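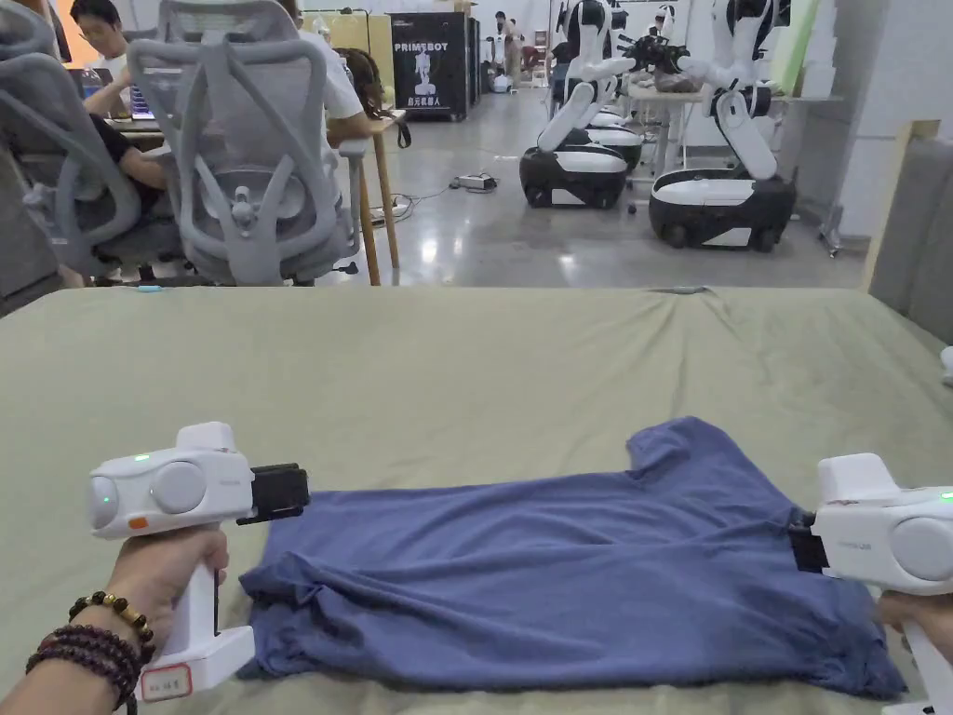
Why is the shed floor bouncing when the bearers are the same size as last year's? The bearers are fine, it's the gaps between them that have crept out to 430, and last year we built them at 411.

27th September, workshop notebook, bench side.

So that was my morning. I had the 3000 by 2000 shed (the Dakham order, pent roof, two fixed windows) up on blocks in the yard, walked across it in my work boots and felt it give under me just past the door. Not a lot! But enough that a customer with a mower would notice it the first time they wheeled it in. I got the tape out and there it was, 430 between centres all the way along, when the old drawing says 411. I've gone back through the drawings and the change came in when we redid the cutting sheet for Soltar and I copied the wrong column across. My fault, and I've owned up to it on the whiteboard.

I've pulled the boards off one end, which was a pain as they were already nailed, and slipped an extra bearer in under the doorway. Much better straight away. The rest I'll reset tomorrow if the rain holds off. The boards came up without splitting, apart from one near the back that had a knot right on the nail line, and that one's gone on the offcuts pile for shelf brackets.

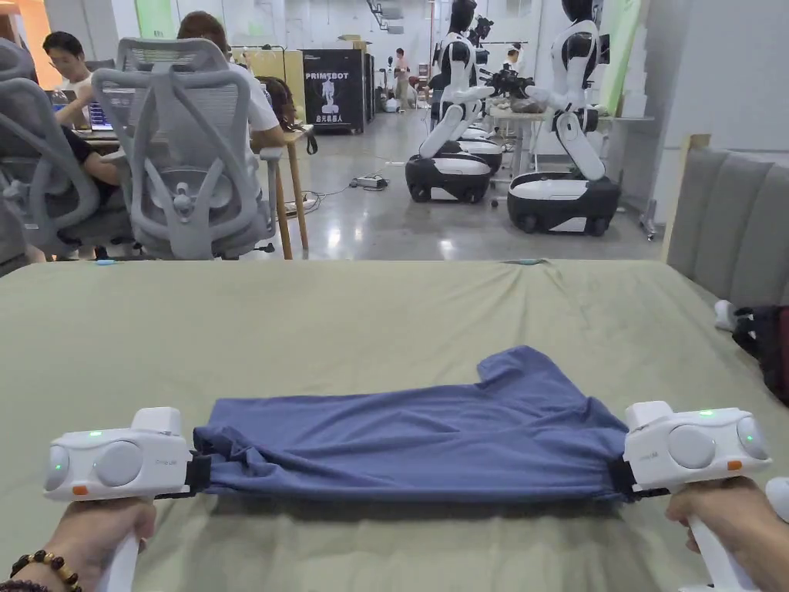 Vivek reckons I'm making too much of it and that a thicker board would have hidden the whole thing. He'd go up a size on the floor and leave the bearers where they are. I can see why, it's less fiddling about, but the thicker boards from Radulović have been coming in with a bit of a twist and I don't fancy fighting a whole floor of them. We agreed to try his way on the next small one and see how it feels underfoot.

Roof next. The felt on the display shed has started lifting at the front corner, the one facing the road, so I had a look while the ladder was out. Whoever did it (me, probably) ran the clout nails too close to the edge, and the wind has been working at them. I've tacked it down for now. It wants a proper drip batten, and I'd like to put one on all the pents from here on, even the cheap ones.

Also tried the new treatment from Varnness on a couple of offcuts, one brushed and one dipped. The brushed one looks patchy and I think I was stingy with it. The dipped one is lovely, a nice even brown, though it was still tacky when I locked up. I'll leave both out by the water butt and look again next week. 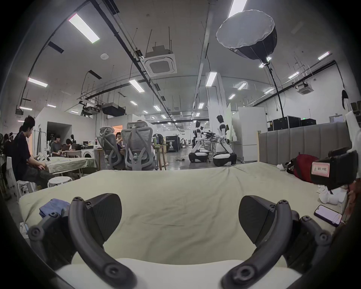 Godfrey wants it written down that the dip tank lid must go back on at night, because he fished a good handful of leaves out of it and had to strain the lot through an old net curtain. Fair enough, Godfrey, consider it written down!

Door hinges: still waiting. Kálmán rang the supplier and got a promise of sorts, so the Dakham door is hanging on borrowed ones off the display summer house. Please don't sell the summer house.
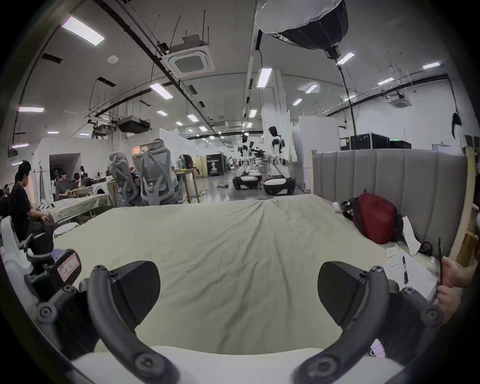 Jobs for tomorrow

Reset the bearers on the Dakham floor at 411 and check every one with the tape, not by eye.

Correct the cutting sheet and bin all the old copies, including the one pinned up behind the saw.

Cut drip battens for the display shed and paint the ends before they go up.

Ask Ghassan if he's got any of the long coach screws left, I can only find the short ones and they don't bite far enough into the bearers.

Ring Georges about the delivery. He's worried the lorry won't get past his neighbour's gatepost, so we may have to carry the panels round by the lane.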